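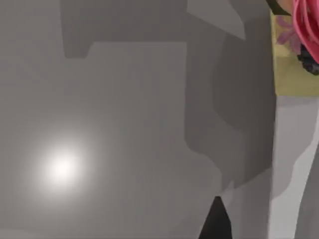
Notebook: kitchen cell, equipment plan (February)

Status: draft three of the purchase list. Drafts one and two are superseded, don't order from them. The list goes to Graça Seixas for sign-off once the open items at the bottom are closed.

Still sorting what has to be bought before the sim policies can be tried on hardware, and what can wait for the second tranche. The cell budget is 78 k ex GST. That has to cover the arm, gripper, wrist camera, workstation, guarding, appliances, joinery and freight. The existing bench frame, the compressor and the safety relay from the old sorting cell are already on the asset register and cost us nothing except the time to move them.

Arm

Two quotes in hand, Sallness and Vilari. Sallness is the cheaper unit and has the longer lead time. Vilari includes the teach pendant and the controller in the price; Sallness lists the pendant as an option, and once it is added the gap is small enough that it shouldn't decide anything on its own.

Points that do matter:

Reach. With the base on the bench centreline both arms reach the back of the sink. Only the Vilari does it with the elbow clear of the overhead cupboard line. The Sallness gets there with the elbow up and outboard, and I don't like how near that is to joint limit.

Control rate. Our stack streams joint targets. Sallness charges for the streaming interface as an annual licence, which is opex and comes out of a different bucket. Need to ask finance if a multi-year licence can be capitalised with the arm. Vilari exposes it as standard.

Mounting. The Vilari base plate does not match the bench frame. Adapter plate, 20 mm aluminium, can be cut in our workshop. Drawing not started.

Service. Sallness has an agent in the city. Vilari goes back to the distributor interstate, at our freight cost, out of warranty and in it. Read the terms again to be sure about the second part.

Leaning Vilari. Holding off until the reach check has been repeated with the final bench height, as the joinery quote came back with a thicker benchtop than the one in the model.

Gripper

Parallel jaw, electric. I dropped the pneumatic option in draft two and it stays dropped. We have the air, but force control at the low end was poor on the old cell and the door handles and dials are all low-force work.

Arruda make the body we want. Their stock fingers are square-ended pads, good for boxes, not much use here. The sim model carries the dark tapered fingers, and every policy trained so far has learned with that shape. Changing finger geometry now means retraining or at least a long fine-tune, so the sensible thing is to buy the body bare and make fingers to the sim CAD.

Fingers to be costed two ways:
- printed nylon, in house, material only
- machined acetal, outside shop, price on application

Print first. If the tips wear or flex too much, get the acetal set. Allow for 10 printed pairs over the project, they will be treated as consumables. Colour to be black in both cases, matt, no gloss finish. Note for whoever does the printing: the CAD in the sim repository is the collision mesh as well as the visual mesh, and the bore pattern at the root is not modelled. Take the bore pattern from the Arruda drawing.

Wrist camera

Fixed lens, global shutter, USB. The bracket position in the sim is the reference and the real bracket gets made to suit it. Several of the rendered wrist views have almost nothing in them apart from bench surface and shadow, with a fingertip at the bottom, and the policy has to get through those stretches without wandering. I would sooner spend on a camera with decent dynamic range than on a higher pixel count, which we throw away in the resize anyway.

Lighting goes with this. Bare LED panels overhead gave strong specular spots on the old steel bench and we masked them in software, badly. For the new cell I want diffusers on both panels and a matt benchtop. The diffusers are a minor line. The matt benchtop is a free choice at the joinery stage and an expensive one afterwards, so it has to be on the drawing when it goes to Ollwood.

Spare camera: yes, one. Same model and same firmware revision, ordered together. Last time the spare turned up with a different sensor timing and sat in the drawer. 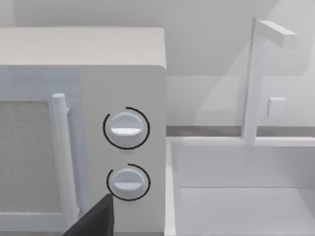
Appliances are the line I have underestimated in every draft. The first one had a single figure for "microwave, tap, sink" taken from a retail catalogue, with no thought given to which controls the arm has to operate. The task list has the microwave dials on it as well as the door, which rules out anything with a membrane keypad. The model in the sim has two round knobs one over the other, each with a raised ridge straight across the face, and the lower one leaves the fingertip working in the corner between the panel and the long vertical door handle. That corner is what sets the approach angle. A real unit with a recessed pull or a push-button door would be easier to buy and wouldn't test the same motion.

So the microwave spec is now:
- mechanical dials, two, vertical arrangement, to the right of the door
- raised grip on the dial face, not a knurled edge
- full-length bar handle standing proud of the door
- white, inside the cavity width on the joinery drawing

Commercial catering units come closest. Most of those have one dial. Domestic ones with two dials are common enough but usually have the push-button door. The fallback is to buy a domestic unit and fit a bar handle to it. Electrical safety people will want to see that no fixing goes through into the cavity or near the interlock. The unit will be run with the magnetron disconnected regardless, and tagged accordingly. Needs a licensed person to do it, add a line.

Buy two units, same batch if possible. The door hinge on the last one was sloppy by the time the data collection finished.

Sink and tap

White sink, rectangular tub, in the bench immediately beside the microwave position. Not plumbed for tranche one. The tap in the sim is all square section with a right-angle spout, and a real square-profile mixer in white costs more than I expected for something with no water in it. Options are to pay for it, or to have the workshop make a dummy from box section and powder-coat it. The dummy is cheaper, and it can be made to break away at the base, which I value more than the saving. Arm collisions with the spout are the most frequent fault in the sim logs when the target is anywhere at the sink end.

Breakaway base: magnets, or a shear pin. Magnets, probably. Shear pins need somebody to come and replace them during a run.

Joinery

Ollwood to quote on carcass, benchtop and sink cut-out. Preliminary quote received, good for budget purposes only. Comments to send back:

Benchtop thickness. Theirs is thicker than the model. Either they thin it or we lower the carcass. Prefer lowering the carcass, it keeps the stiffness.

Finish. Matt grey for the top, sample to be looked at under the cell lights with the diffusers on before approval. Their quote says "satin", get that changed.

Gap. The microwave end stands close to the sink and we need side access for the power lead. Ask for a removable back panel behind that bay.

Tolerance. Ask for 2 mm on the overall positions of the sink and microwave bays. They may baulk at that. We calibrate anyway, but the starting error should be kept small.

Workstation and network

The inference box can be the existing desktop with a new graphics card. Check the power supply rating before ordering the card. No new network gear, the switch from the sorting cell has spare ports. Buy proper locking USB leads for the wrist, and buy the long ones as well, the short ones never survive the cable routing changes.

Guarding

Three-sided polycarbonate with an interlocked front gate. The safety relay carries over. The light curtain does not, one emitter is dead and the model is discontinued. Interlocked gate is the cheaper replacement and the operators have no reason to reach in during a run. Risk assessment has to be redone in any case and that takes a while to get through, so start it now and don't wait for the arm order.

Contingency

Carrying 20 per cent on joinery and appliances, none on the arm and gripper, where the quotes are firm and in dollars. Freight is outside this and has its own line. If the total runs over, cuts in this order: acetal fingers, second microwave, square mixer (already replaced by the dummy if the workshop agrees), gate interlock upgrade. Do not cut the spare camera or the diffusers.

Open items

1. Repeat Vilari reach check at revised bench height. Include sink floor at the far corner.
2. Finance: can the Sallness interface licence be capitalised. Only needed if item 1 fails.
3. Vilari warranty freight terms, in writing.
4. Arruda: price for body without fingers, and the root drawing.
5. Find candidate microwaves, measure handle-to-dial clearance on each, compare against the sim model.
6. Licensed electrician, quote for disconnect and tagging.
7. Workshop: hours for the dummy tap and the adapter plate.
8. Ollwood: return comments, request matt sample.
9. Risk assessment, start.

Items 1 and 5 hold up everything else. If the handle clearance on the real units differs a lot from the model, it will be cheaper to change the sim asset and rerun the dial tasks than to keep hunting for a matching appliance. Will talk to Graça about compute time for that before the list goes in.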